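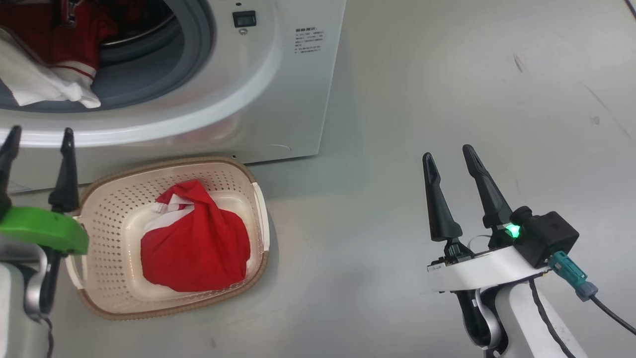
July
Posted by the author of the Meng Hall Diaries

I've been back from Aretti College for two days and I still have the campus map in my jacket pocket, folded so many times that the library has worn clean off it. I went for the summer session for returning students, three weeks of living in a dorm and taking one class, and I want to get it all down while I can still remember which staircase goes where.

Some background for anyone new. I left college after my sophomore year, a long time ago, and I've been picking at a degree in evening classes ever since. Aretti runs a short residential session every summer for people like me, and when the letter came saying I had a place I read it standing up in the kitchen, twice, with my coat on. You pick one course, you get a room, you eat in the dining hall, and at the end you have 3 credits that count like any others.

I picked geology. I have no reason for this except that the college sits on a ridge and the course description promised we would walk on it. And we did! Almost every morning, starting at 7:30, before the sun got onto the rock. The whole ridge used to be sea floor, and you can put your thumb into the print of a shell that is older than anything I know how to think about. I came home with a notebook so full of gravel dust that it crunches when I open it.

The campus is small. There are maybe a thousand bigger ones and I've been on a few of them for conferences, but I've never been anywhere that felt so easy to walk around. Everything is strung along one long path, with the science building at the top and the music building at the bottom, and between them a row of old brick dorms with porches. Mine was Meng Hall, room 635. Please don't imagine six floors. Meng has three, and the numbering comes from some old system in which every building on the path got its own first digit. I walked past my own door twice on the first night looking for an elevator.

The room had a bed, a desk, a window that stuck, and a view of a parking lot with one enormous oak in the middle of it. I loved it completely. I had forgotten what it is to have a desk that is only for studying — no mail on it, no charger cables, no half-finished jigsaw. I got more reading done there in three weeks than I had all spring.

I should say something about the Morkasen Library, which was the surprise of the whole trip. From outside it looks like a bank. Inside there's a reading room two stories high with green lamps and a balcony running all the way around, and up on the balcony are the student theses, bound, going back 50 years. Anyone can pull them down. I spent an entire rainy afternoon with geology theses from before I was born, typed on real typewriters, with the maps drawn and colored in by hand. One of them covered the exact stretch of ridge we'd been on that morning, and whoever wrote it had noticed the same tilted layer I'd been so proud of spotting (and had explained it much better, with arrows). I made a copy of that page and it's taped above my desk at home now.

The library stays open until midnight even in summer. Around ten it empties out and you can hear the lamps buzz.

Then there's Dodus. Dodus is what everyone calls the coffee counter in the basement of the student center, and it's run by students for credit in the business program. They do their own ordering, set their own prices, and rewrite the menu on butcher paper every few days depending on what they've decided to try. During my second week it was a cold ginger tea that I would have paid twice as much for. The week after that it was gone, replaced by something with beets. I respect the nerve of it! I tried the beet one too. Once.

The class itself was mixed in age, and I'd worried about that. I had pictured sitting in the back feeling slow. But half the group were returning students and the other half were regular undergraduates catching up on a science requirement, and after the first wet morning on the ridge we were all equally muddy and equally bad at telling limestone from dolomite. (You drip weak acid on it. Limestone fizzes right away. Dolomite makes you wait, and even then you have to squint.) The final was a walking exam: stop at a numbered stake, write what you see, move on to the next. My knees objected to the last stretch. I got a B plus and I'm thrilled with it.

If you're thinking of applying for a session like this, a few things I'd pass along. Bring a fan. Ask before you register whether the credits transfer into your own program, and get the answer in writing, which took me one email. Choose the dorm if they give you the choice of commuting, even if you live close by. So much of it happened on the porch after dinner, with people spreading rocks out on the railing and arguing.

I have one more requirement to finish at home this fall, statistics, in a basement room with no windows and no ridge. The new notebook is bought. I'm already looking at next summer's list, and there's a course on rivers — you do it in canoes.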